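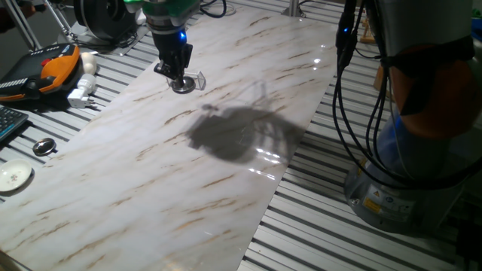 Automation Practice, Unit 3: When the Part Isn't Where You Left It
Handout to go with the lecture. Notes by Marilou Layug, revised 28/03/2021

Bring this to the practical. Nestor Salazar has asked me to say that he won't be printing spare copies, and he has said it to me often enough that I believe him.

The case

In December a trainee group ran a placing exercise on a glossy, marble-patterned board. The arm was to come down over the board, stop 15 mm short of it, wait, and carry on. The program, called Estrella for reasons lost with the student who wrote it, had run without complaint all morning. After lunch the arm came down, did not stop short, and leaned on the board until the protective stop cut in. Damage came to one bent bracket and a good deal of confidence.

The log said "protective stop, force limit". The group wrote "force limit too low" in their report and proposed raising it. Please read that sentence again and enjoy it, as the external examiner, Auður Þrastardóttir, certainly did.

What went wrong

Estrella took its working height from the overhead sensing. A shiny surface is a poor thing to measure from above. It throws back the room lights as bright patches, and the arm lays its own shadow across the middle just when you would like a clear view. In the morning the readings were good enough. After lunch the blinds had been opened, the height came out too low, and the arm went where it was told. The arm is blameless in most of the reports I mark.

There was a second fault underneath. The program checked that a height reading existed. It did not check that the reading was sensible. A board lying flat on a fixed table cannot sink 30 mm over a sandwich, and one line of code would have said so.

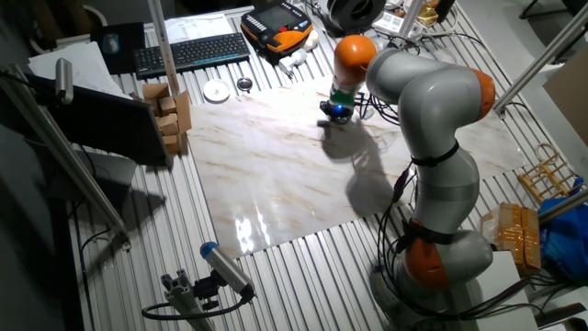 Should you raise the force limit if the arm keeps stopping?
Leave it alone until you know what the arm is pushing against. The limit is there to end a contact you didn't plan, and a higher one gives you the same contact with more bent metal.

Order of work after a protective stop

1. Keep clear of the arm and have the pendant in your hand before you touch anything else.
2. Write down the message and the joint positions. Do this before clearing the message. Every year someone clears it first and then describes it to me from memory, in the manner of a man describing a fish.
3. Look for trapped cables and for load on the tool.
4. Back the arm off by hand control at low speed, straight away from the contact.
5. Measure the real height with a rule and compare it with the stored value.
6. Only then think about restarting.

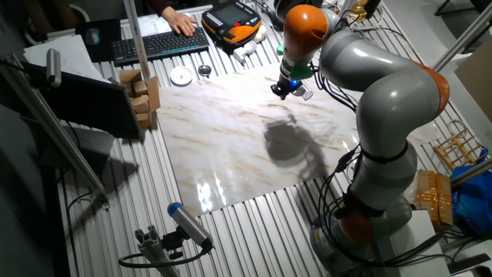 Step 5 is the one that gets skipped, as a rule is not exciting and the screen is. The December group did it last, after reloading Estrella 3 times and blaming the Zusar driver, which had nothing to do with it.

For the practical

Add a range check to the height reading and show me that it refuses a bad value. Change the lighting while you test. Monique Hamel will have the key to the blinds.

Written reports go to Maribeth Galang. "The robot malfunctioned" will be returned unmarked.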